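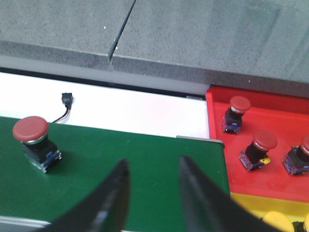
Short cable with a black plug on a white panel, next to a red tray.

Dance Traditions Project: The Harvest Line Dance of Tilport
Rania Majali

I picked folk dance for my project because my grandmother danced until her knees gave out, and I figured I'd at least have somebody to call with questions. She told me to look at Tilport, a small town up the river where they still do a line dance every June called the Saliba. I'd never heard of it! My first surprise was that it isn't a performance at all. You show up, you grab a hand, and you're in it.

The basic step takes 9 counts, which drove me nuts. I've had years of tap and everything in my body wants to count in eights. The extra beat is a little drag of the left foot at the end (people there call it "the sweep"), and if you skip it you run right into the person next to you. I ran into a lot of people.

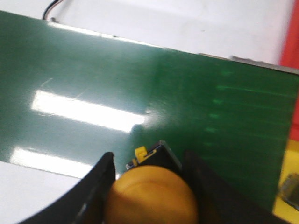 The music made more sense once I stopped counting and listened to the drum. There are 4 tunes and they always go in the same order, slow to fast. The last one, the Dranon, is so quick that most of the older dancers step out and clap, and the kids go wild in the middle.

I went to two Sunday practices and talked to 23 dancers. Almost all of them learned from a parent or an aunt, and hardly any could explain the steps without getting up and doing them. That made my notes kind of a mess, so I ended up drawing little footprints in the margins. Those drawings are in my appendix, and sorry in advance about the ones for the turn.

Where did the dance come from? I got different answers. Some people say it copies the way workers moved down a row cutting grain, and others say it was a wedding dance first. The town has nearly 1,000 people and I think I heard every version. I lean toward the grain story on account of the sweep, which really does feel like clearing something with your foot, but I couldn't find anything written down early enough to back me up.

If I had more time I'd go back for the June dance itself and film the feet.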